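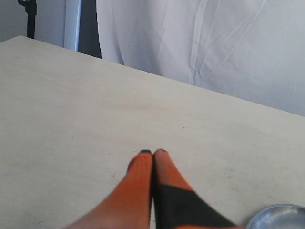

Rinddale Workshop Users' Group
Minutes of the April meeting

Present: Hema Pisharody (chair), Béla Boros, Sreekumar Gounder, Khanyisile Nkuna, Yamuna Kandasamy (minutes)

The meeting opened at 6:35 p.m. in the downstairs room.

1. Minutes of the last meeting

Two corrections. Under item 4 the shelf brackets were ordered by Khanyisile, not Béla. Under item 6 "drawers" should read "doors." With those changes the minutes were accepted.

2. Matters carried over

The key to the side cabinet has been copied. Hema has one and Béla has the other. The original stays on the hook inside the office.

The window latch is still loose. Sreekumar had the wrong size screws with him last time and will try again before the next meeting.

The sign-in book is full. Yamuna has put out a new one and kept the old one in the office for the time being. Users who borrow hand tools are still not signing them back in.

3. The big table

This took up most of the evening.

Hema reported that three users had asked whether the top of the big table could be refinished or replaced. The top is pale beige with a matte surface, and it has faint scuff marks and light streaks and smudges on it. There are also a few tiny dark specks. The request was that something be done before the summer sessions are booked.

Béla said he had gone over the top with a damp cloth and dish soap that afternoon, on a patch at the window end, and left the rest alone so that people could compare. Members went to look. Khanyisile thought the patch was a little cleaner. Sreekumar could see no difference. Hema said the streaks might be old cleaner that was never rinsed off, as last year the table was sprayed after every session and wiped with whatever paper was in the dispenser.

Yamuna asked whether the specks were dirt or damage. Béla had tried one with a fingernail and it did not come up. He would not like to say more than that without trying a plastic scraper. It was agreed he could try the scraper on one speck only and report back. No metal blades are to be used on the top.

Three options were discussed.

(a) Leave the top as it is and clean it properly. Cost is a bottle of cleaner and some cloths.

(b) Sand and recoat. Khanyisile had spoken to Makowska, who did the benches upstairs. They would want the table at their shop for 12 days and quoted $1434, with pickup and return included. They would not give a price for doing the work in our room on account of the dust.

(c) A new top on the existing legs. Vister quoted $3185 fitted. Removing the old top is extra, and they had not said how much.

Sreekumar was against (c) at any price. The table is sound, it does not rock, and the marks do not get in the way of anything people do on it. He would rather see the money go to lighting. Khanyisile said that was fair, but people laying out fabric and paper have asked for a clean surface and some have started bringing their own sheets to cover it. She preferred (b) if a gap could be found in the bookings. Hema pointed out that there is no second table of that size and the room cannot be let without one, so 12 days away means 12 days of lost bookings on top of the quote.

Béla asked whether a matte coating would simply scuff again. Khanyisile had asked Makowska the same thing and was told that any matte finish will show rubbing over time, and that gloss would hide it less well under the ceiling lights. Yamuna mentioned glare, which had been a complaint about the old table.

Yamuna suggested a loose cover that users could unroll when they needed a clean surface and put away afterward. Varkska sells a heavy felt-backed cover by length for $120, enough for our table with some left over. Sreekumar asked where a roll that long would be kept. The gap behind the side cabinet was suggested. Hema will measure it.

Agreed: option (a) for now, plus a cover if it fits behind the cabinet. Option (b) to be looked at again in the fall. Option (c) dropped. Khanyisile will thank Vister and tell them so.

4. Cleaning the table

Following from item 3, the instructions on the wall are to be changed. Wording agreed:

Clear everything off the table before you wipe it.
Use a damp cloth with a little dish soap. Do not spray cleaner straight onto the table.
Wipe again with a clean damp cloth, then dry.
Put used cloths in the bin under the sink.
No scouring pads.
If you find a mark that will not come off, leave it and write it in the book.

Sreekumar wanted a line about dragging boxes across the top. Hema thought the notice was long enough already. After some discussion it was added as "Lift things, do not slide them."

Yamuna will type it up and put it in the plastic sleeve by the door. The old notice is to be taken down at the same time, as both the current ones say different things about spray.

5. Cloths and supplies

The paper dispenser will not be refilled once it is empty. Khanyisile will buy two packs of washable cloths and take turns with Béla washing them. Receipts to Hema.

The bin under the sink has no lid. Béla has one at home that may fit.

Dish soap is low. Whoever is in first next week should buy a bottle.

6. Lighting

Sreekumar asked for this to be put on the agenda. The tube nearest the door flickers when first switched on and settles after a minute or two. He would like all the tubes changed together. Hema said the landlord is responsible for fittings but we pay for tubes, and she would check which of those this is before anyone buys anything.

Khanyisile asked for a desk lamp for close work at the far end of the table. There was some support for this, with concern about a cord running across the floor. A clamp lamp with the cord taken down the table leg might do it. Sreekumar will look at what is available. No spending agreed yet.

7. Bookings

The quilting group would like an extra evening each month. Agreed, provided they are out by 9 p.m.

A model railway club asked to leave a layout on the table between sessions. Declined. The table has to be cleared at the end of each booking so the next group can use it. Hema will write to them and offer storage space upstairs, at the usual rate.

8. Any other business

Béla asked that chairs be stacked no more than five high. Yamuna will add this to the door notice if there is room.

Sreekumar has found a pair of reading glasses in a brown case. They are in the office.

Khanyisile will miss the next meeting. She will send her part of the report to Yamuna beforehand.

Actions

Béla: try a plastic scraper on one speck and report; bring the bin lid; share cloth washing.
Hema: measure the gap behind the side cabinet; ask the landlord about the door-end light; write to the railway club.
Khanyisile: reply to Vister; let Makowska know we may be back in the fall; buy cloths.
Sreekumar: window latch; look at clamp lamps.
Yamuna: new cleaning notice; order the cover from Varkska once Hema has confirmed the gap.

The meeting closed at 8:10 p.m. The next meeting will be in May, same room, same time.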